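Mar 21, 2022

# Kistville open apartments: a morning of other people's cushions

Kistville holds its open apartments day twice a year, in January and again when the weather improves, and I had managed to miss it both times last year. The idea is simple. The Astent building, a block of small rentals behind the old Kuseck button works, lets the public in for a morning to see how people live in rooms slightly too small for them. You get a paper map, a sticker for your coat and a pair of blue shoe covers that fit over everything except your shoes.

Admission is free. Parking is not. I left the car at the Kuseck lot and walked, which took longer than the map suggested, mostly because the map had been drawn by someone fond of the straight line.

The tour began in the lobby with a talk on the history of the place. The button works shipped its last box decades ago and the apartments went up on what used to be the loading yard. There is a glass case of buttons by the elevator. I'm told there are 3,004 in it. A boy in front of me asked whether any were for sale and was given a look.

After that we went up in groups. The units open that morning were 638 and 641, and the stairs were recommended for anyone in a hurry, by a man standing next to the elevator.

Unit 638 was the show apartment, dressed by Vlachou, a furniture store across the river. It had a glass coffee table, a bowl of lemons and one chair that I was asked not to sit in. The bed had been made by somebody with a ruler. I looked for a phone charger, a receipt, a sock, any sign of life at all, and found a second bowl of lemons in the bathroom. The woman from the store told us the whole room could be ours for 600 a month on their payment plan, lemons excluded. People took pictures of the faucet.

Unit 641 was the one worth the climb. Somebody lives there, and had apparently agreed to the visit on the condition that they didn't have to put anything away. I liked it at once. You could tell the group did too, since everyone stopped whispering.

It's a sitting room and a study that have been told to share. The study half is a white adjustable desk with paper piled up on it, booklets hanging out past one end, and a few small pink and white figures keeping watch over the lot. I own a desk like that. Mine also has a surface somewhere. A gray chair faces it, and a black bag hangs off the side of the chair, as bags do in every home I have ever visited, whatever hooks have been provided.

The other half is the sofa, a beige two-seater with five pillows on or above it. I did the arithmetic on behalf of the sitter.
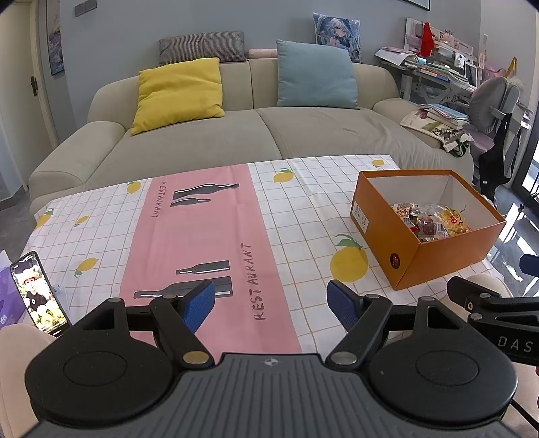

Vlachou's leaflet, which I read on the stairs going down, advises two cushions per sofa "in related tones." Unit 641 has gone for yellow, pale blue, pale pink, a sort of gray-brown check or rib, and an anime-style character with pale hair, and the sofa looks a good deal more welcoming than the chair I wasn't allowed in. The patterned tablecloth was my favorite thing in the building. My aunt would have called it busy and then asked where it came from.

Refreshments were back in the lobby: coffee from an urn and a tray of shortbread cut in the shape of buttons, with four holes each. The holes make them break when you dunk them. I had three to be sure.

If you go next time, wear slip-on shoes and do 641 first, or whichever unit has the resident's own stuff in it. The queue for the show apartment was out the door until they ran out of tote bags, and then you could walk right in. The Kuseck lot takes coins only.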